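Plush toy

A plush toy, also called a stuffed animal or soft toy, is a figure made from sewn fabric and filled with soft material. Most represent animals, and pigs, bears, rabbits and dogs are common. The category is usually defined by construction, although sellers apply the word "plush" to nearly anything soft, including toys made of felt, fleece or plain cotton. Strictly speaking, plush is a fabric with a raised pile.

Construction

The outer cover is cut from flat pieces, sewn inside out, turned through a gap and filled. Polyester fiber is the usual filling today. Older toys may contain sawdust, wool or kapok, and some modern ones have a pouch of plastic pellets in the base so that they sit up. Labels reading "premium fill" have no agreed meaning.

Faces are embroidered, glued or fitted with plastic parts. Pigs depend more than most on a single feature, the snout, which is often made in a stronger color than the body. Real pigs come in black, white, brown, red and spotted coats, but the toy pig is nearly always pink. Claims that this goes back to one early manufacturer are repeated often and supported poorly.

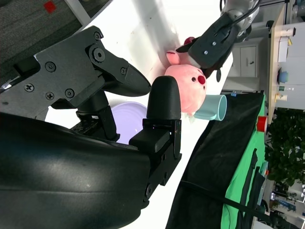 Can a plush pig be machine washed?

Many can, in cold water and inside a pillowcase or mesh bag, but the care label decides. Toys with glued parts, sound boxes or pellets are better cleaned by hand on the surface.

Sizes and pricing

There is no standard sizing. The Besalberg catalog lists its "medium" pig at 20 centimeters, while Dosel uses the same word for one of 22 centimeters, and neither says whether the ears are included. Measurements may be taken sitting, standing or lying flat, which makes comparison between sellers close to useless.

Limited editions deserve similar caution. Clonov announced a numbered run of 990 pigs one February and later sold an unnumbered version that differed only in its ribbon. Collectors still argue over whether the first run is worth more. Asking prices are high, but an asking price is not a sale.

Gift sets

Plush animals are often sold with a mug, and the pairing is a fixture of gift shops. The toy may be packed inside the mug or tied to its handle. Ccori has described its own mug set as "a traditional pairing" — a generous phrase, given that the company offers no date or place for the tradition. A more likely explanation is practical: the mug gives a small toy something to stand in on a shelf, and the two together can be priced as a set.

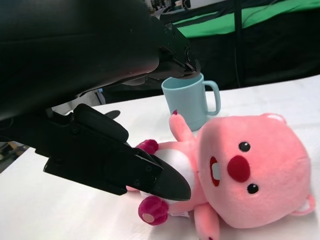 Buyers who want only one of the two items often do better buying it separately. Mugs in such sets vary in quality, and the word "ceramic" on a box says nothing about whether the glaze will survive a dishwasher.

Care and storage

Dust is the main problem in long-term storage. Cotton bags are preferred to sealed plastic, which can trap moisture. Sunlight fades pink dyes, sometimes unevenly, so that a toy kept by a window ends up paler on one side. Freezing is widely recommended against dust mites, but it does not remove the allergens they leave behind, and a wash is still needed afterward.

Flattened pile can sometimes be raised with a soft brush once the fabric is dry. Sprays sold for the purpose — Dosel has one — have not been shown to do more than the brush.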